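Teaching a gripper to fold clothes by hand: a doubter's guide

Updated July 13, 2018

The Zolto brochure says anyone can teach a robot to fold laundry in an afternoon. I have my doubts. Showing the job with a hand-held gripper is still the least bad way I've tried, so these are the steps I follow.

1. Pick one garment and one fold. "Tidy the bed" is a wish and no policy will learn it. Lay a single piece flat, with the pile well back.

2. Hold the gripper low and let the fingertips come in just above the cloth. Your free hand can pinch the other end, but decide now whether the robot will have a second hand too. If it won't, you are teaching it half a job.

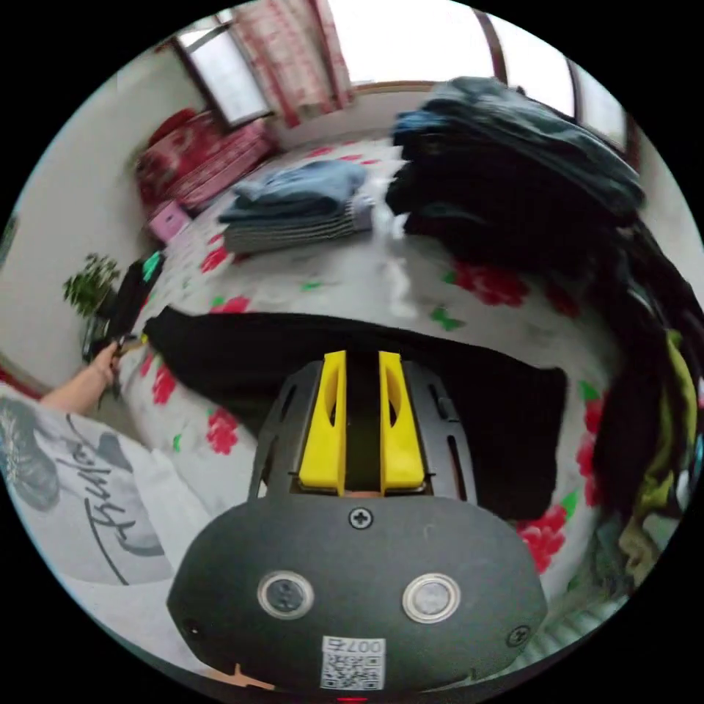 Go slower than feels natural. The Durdale notes suggest 60 takes per garment. I needed 213 before black trousers went right more often than wrong, and I still wouldn't leave it alone with a shirt.

3. Keep the fetching apart from the folding. Reaching into the heap for the next piece is a different task -- save it as its own take or trim it out.

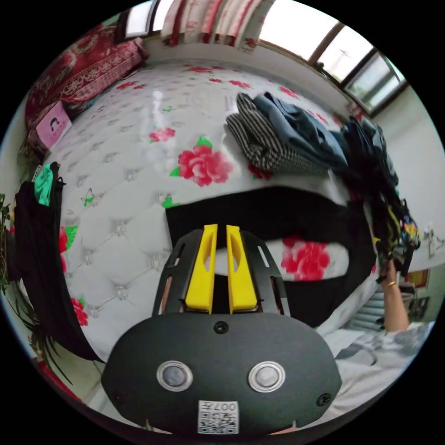 4. Throw out the bad takes. Be strict. Out of my first 70 I binned 18, mostly for fumbled grips.

5. Test on a different bedspread. A model that has only met one pattern may have learned the pattern. Mine had, and the Bühler arm I ran it on pecked at plain sheets like a lost hen. Go back to step one with the new cover on.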